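**Glass mug rack leaving marks on glossy table, how do I stop it?**

posted by histow_82, March 9, 2018

Got a small white wire rack for drying mugs, sits on a flat white base. Table is real glossy, reddish brown wood w/ burned-in designs, was my aunts. Water gets under the base and I get a cloudy ring. Just the one glass mug most days. Do I need a mat or is there some better way?? Dont want to refinish the whole top.

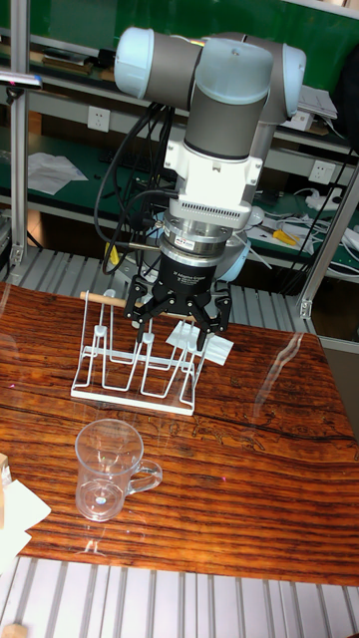
*rack, mug and the table. wood is real shiny*

**Rowbotham934**

Mat. Any thin rubber one, dollar store. Or just dry the mug with a towel, its one mug.

**Kyu-ri Na**

Cloudy ring is moisture in the finish, not the wood, so probly fixable. Had same thing on a table from 2000. What worked for me:

- lift the rack every time, wipe under the base
- folded paper next to it is ok for drips but dont leave it there wet, it'll mark too
- soft cloth and a little paste wax on the ring, go with the grain. Easy over the burned parts, wax cakes up in there
- wait 2 days before the rack goes back 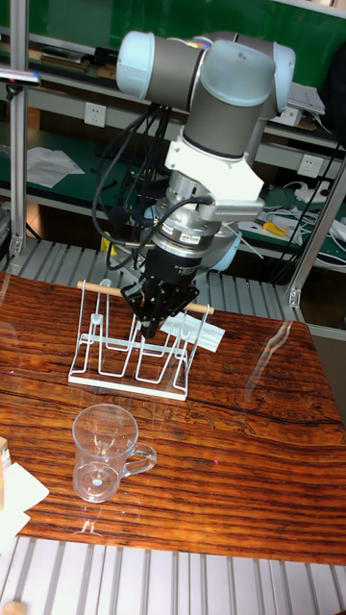 *Posted by Kyu-ri Na | Daveleck Home Help*

Also the dowel across the top of the rack. Bare wood holds water, so stand it up somewhere to dry after. And keep the mug off the wood till the wax is hard.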